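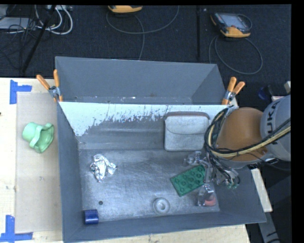
Ponen un robot en mi puesto de clasificación, ¿qué cambia para mí?

Preguntado el 8 de julio en Trabajo y oficios

Buenos días a todos. Escribo desde el almacén de devoluciones de Furtado, donde trabajo en la mesa de objetos sueltos. Perdonen mi español, no es mi primera lengua. Somos 2 personas por turno y sacamos a mano las cosas de un cajón metálico para ponerlas en su caja. Desde enero la empresa prueba un brazo KUKA con pinza que hace lo mismo. Ahora el encargado me propone dejar la mesa y pasar a "supervisar" el brazo. Dice que el sueldo queda igual, pero no me da nada escrito. Mi pregunta es doble: ¿qué hace en verdad una persona que supervisa, y debo pedir un papel antes de aceptar? Tengo también miedo de olvidar el trabajo manual y que después no me necesiten.

Respuesta 1 (la más votada)

Yo pasé por lo mismo en Menex, con otra máquina. Le cuento lo que cambió para mí.

El cuerpo descansa más. La espalda me dejó de doler. En cambio la cabeza se cansa de otra manera, porque uno espera mucho tiempo y de repente tiene que decidir rápido. Las piezas duras con forma regular, como un bloque de juguete, nos daban pocos problemas. El papel de aluminio arrugado y las bolsitas blandas eran otra cosa: la pinza no siempre los tomaba bien y había que parar, entrar y colocarlos de nuevo. El primer mes tuve 40 paradas en un turno malo.

Sobre el papel: sí, pídalo. Debe decir el nombre del puesto, el horario, quién le da la formación y cuántas horas dura. A mí me dieron 30 horas y me parecieron pocas. Pregunte también quién puede entrar en la zona del brazo y cómo se bloquea antes de meter las manos. Si no lo saben contestar, no firme todavía.

Para no perder la mano, yo pedí un día de mesa cada semana. Me lo aceptaron sin discutir.

Respuesta 2

En Zeso quitaron la mesa completa y a los de supervisión nos pusieron además a limpiar. Cuidado con eso.

Respuesta 3

Estoy de acuerdo con la primera respuesta, solamente añado una cosa. Si el sistema cuenta las paradas, pregunte para qué usan el número. En Jillik lo usaban al principio para ajustar la máquina y luego empezó a aparecer en nuestra evaluación, aunque la culpa era casi siempre del objeto. Yo apuntaba en una libreta la hora y el tipo de objeto, y eso me ayudó en la reunión.

Comentario de quien preguntó

Muchas gracias. He pedido el papel y me han dicho que lo preparan. Voy a preguntar por el bloqueo, en esto no había pensado.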